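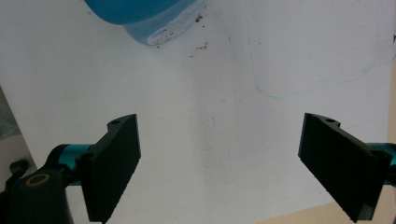 The Preris hand gripper from Wedport is a tool for recording demonstrations. You hold it, do the job yourself, and the footage and finger positions go to the training software. I bought one to teach our arm some table clearing: picking up containers, moving them aside, dealing with crumbs. I've used it for 15 sessions now.

Setup took most of a morning. The printed guide skips the calibration of the finger opening, and I had to find that part on the Wedport support page. Once it was done, I had to repeat it only when I changed the fingers.

The view from the built-in camera is good. It looks down between the two black fingers, so you always see what you are about to close on. Crumbs and small flecks on a white surface show up well enough to work with. Fine print on a label does not, at least when it sits near the top of the view. If your task depends on reading things, add a second camera.

Grip is the weak point. The fingers are wide and stiff, fine for a bottle or a tub, poor for anything small. I gave up on picking up crumbs one at a time and taught the arm to push them instead. That went better, but I had to record the pushing again after the first 3 sessions because I kept tilting my wrist in a way the arm couldn't copy.

Weight is fair. My hand gets tired after a long run – mostly the thumb. Afia Nartey, who shares the bench with me, has smaller hands and finds the trigger too far from the handle. It can't be adjusted.

I also tried the Gál remote control set, where you steer the arm from a joystick. It avoids the wrist problem completely, but it is slow. I have 1,914 demonstrations saved from the Preris and would not have half that many from the Gál.

Export to Prinano works, one session at a time. A batch option is promised for June.

Rating: 4 out of 5. I'd buy it again for larger objects.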